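# The Vustirlow Awards Season Planner

If you have ever hosted a ballot night and ended up with predictions scribbled on napkins, this planner was made with you in mind. Celeste Azevedo drew up the first version for her own film club in Mesau, where the arguments over Best Supporting Actress can run well past midnight, and it has been growing a little every January — more categories, bigger boxes, and at long last a proper page for snubs!

You get 56 pages on heavy cream paper, bound so the book lies flat on your lap while the speeches go on. There is a watchlist up front, then ballots for film and television, then plenty of room to grumble about who was left out. The directing pages have a line for every name you would have put forward yourself, and our customers tell us those fill up first.

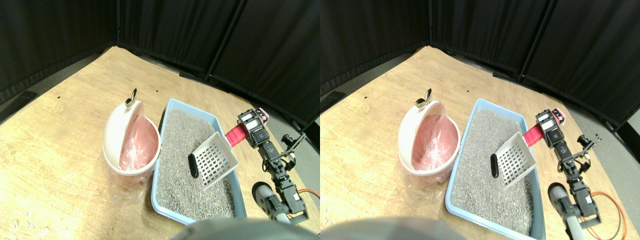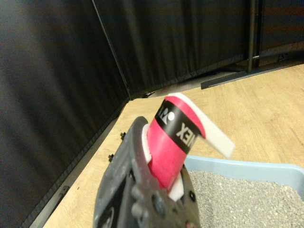
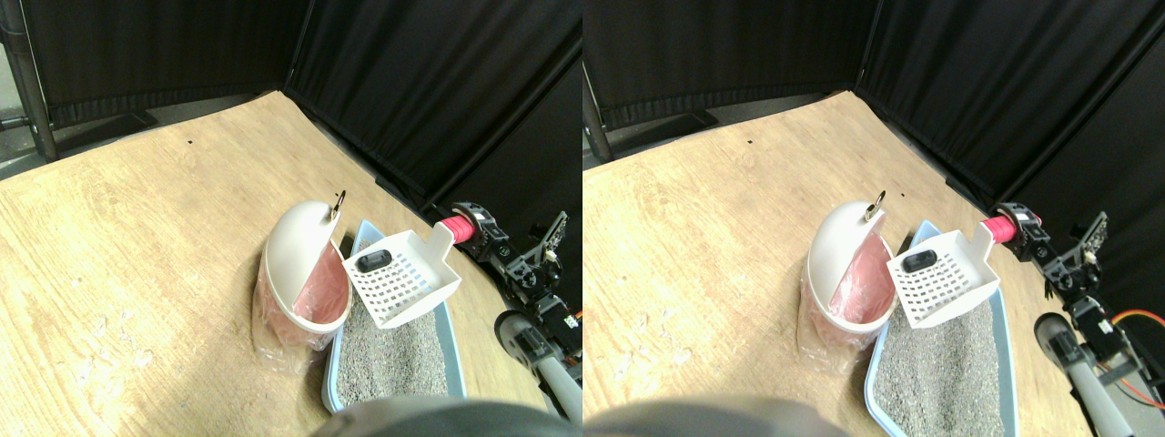

*Black curtains and a pale wooden floor in the first picture, the red object with its black band in the second.*

**What comes in the box**

- One planner, 56 pages
- 40 tear-out guest ballots
- 2 pencils with erasers
- A fold-out score sheet for the wall

**Choosing a cover**

The Lindemann cover is dark green cloth, and the Roster cover is plain card with a pocket inside for ticket stubs. Both hold the same pages, so pick whichever you would like to see on your coffee table until spring.

Rukhsana Swati packs the orders herself and is happy to tuck in a handwritten note if you are sending one to a friend (just leave your message at checkout). Parcels go out every Thursday. Extra ballots are sold separately under item number 589, and they fit last year's planner too.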